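Utensil holder – compartments or just one big crock?
Posted by Derek Wainwright, Monday, in Kitchen & Counter

ok quick one. Redoing the counter next to the stove, finally ditching the old crock. Got one of those gray plastic holders, three square compartments in a row, thin wire going round the lower part, little tray underneath. Before I load it up – what goes where?? My wife says by material. I say by how often you grab it. Ladle is wood and I don't want it sitting in there damp. 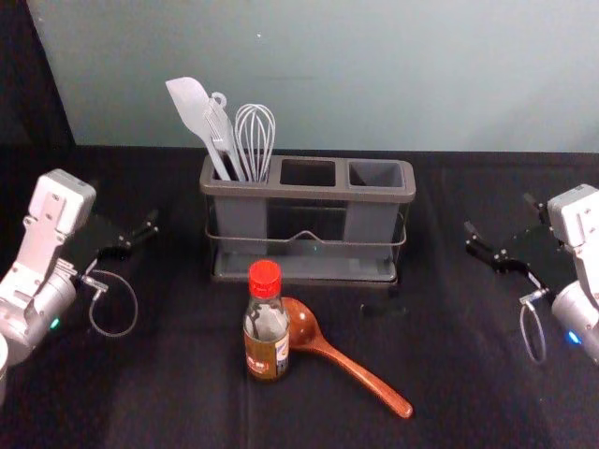

Also the sauce bottles. Do they live by the holder or back in the cabinet? We cook most nights and I'm sick of opening doors with greasy hands. Counter is 22 inches between stove and sink so not alot of room to play with.

stovetop_marge wrote:
By use. Always by use. Stuff you grab daily on the stove side, baking stuff far side. Bottles in the cabinet, heat ruins them.

Derek Wainwright wrote:
even vinegar?

stovetop_marge wrote:
ok vinegar's fine. Oil no.

Reda Tahiri wrote:
Disagree w/ Marge. By shape. Wide heads fight each other and then you pull one out and get all of them. I had a Provness crock for years, same problem every single night. A spatula, a slotted turner and a whisk all crammed in the left compartment with the other two sitting empty, thats just a crock with extra walls. Whisk gets its own slot, end of story. Wood I lay flat till its dry.

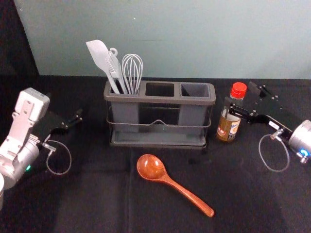
tinpan9 wrote:
Drainage matters more than any of this imo. Pull the tray and wash it, mine got slimy in a week. And keep the wooden spoons out of the holder for good. One lying out in front like that reddish-brown one is fine by me, spoon rest is better. Mine split from standing handle-down in water.

stovetop_marge wrote:
Mine have stood up in a jar since forever, never split. You're leaving them wet

tinpan9 wrote:
could be. cheap spoons too

Derek Wainwright wrote:
So whisk alone, flat stuff together, wood in the third one once it's dry? Tongs I'll hang. Wife still voting material but she'll live

Reda Tahiri wrote:
yep. and get rid of the second whisk, I know you have one

We use cookies to remember your login. Manage settings
Contact the moderators | © Urkasora Home Forums | Back to top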